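Mugs, mostly: an afternoon with Adesuwa Chukwu

I'd been in Adesuwa Chukwu's kitchen for less time than it takes to get your coat off before she asked me which mug I wanted. Not tea or coffee, mind you. Which mug. I said any would do and she gave me a look!

She has collected cups since she moved into the flat over the old Otanness shop, and at last count (she keeps a notebook, and I was allowed to hold it) there were 569. They live in the kitchen, the hall and what used to be an airing cupboard. "The towels are on a chair now," she told me. "They don't mind."

What I'd expected was novelty stuff, teapots shaped like cottages and all that. But nearly everything Adesuwa owns is plain. She likes canteen cups, hospital cups, the sort you got at a village hall with a biscuit in the saucer. Her favourites are white. "People say, oh, a white cup, so what, and I say pick up 3 of them with your eyes shut and tell me they're the same. The lip's different. The weight's different. Some of them you can't get a finger through the handle."

I did try it, eyes shut, at the kitchen table, and I got every one wrong.

She started after a house clearance in April, years back, when a crate marked Plutow went for next to nothing and had a whole set of tea things under the newspaper. Her friend Danica Popescu was with her and wanted the crate. "So Danica got the crate and I got the cups, and she's still got it, she keeps her boots in it." The most she has ever paid was for a boxed Triva set, and she wouldn't tell me the figure, though she did say her sister must never see the notebook.

Does she use them? All of them, in turn, and she's quite strict about it. A cup that stays on the shelf too long goes to the front of the queue. "I had one with a crack I couldn't see, and I only found out when I drank from it. You learn a cup by drinking out of it." She washes up by hand, drinks her coffee black and won't have a stain scrubbed with anything rougher than bicarb.

We talked until gone four. I asked if she'd stop at 800 and she laughed and went to put the kettle on again, so I suppose I have my answer. I drank mine out of a squat white thing with a thick side and a nice shine on it, and I've wanted one ever since.

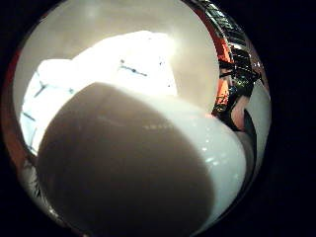 Viorica Dervishi wrote in to say that bicarb is fine on a glazed cup but she'd keep it well away from anything with a gold rim, having ruined two of her mother's that way, and could we please ask Adesuwa what she does about chips.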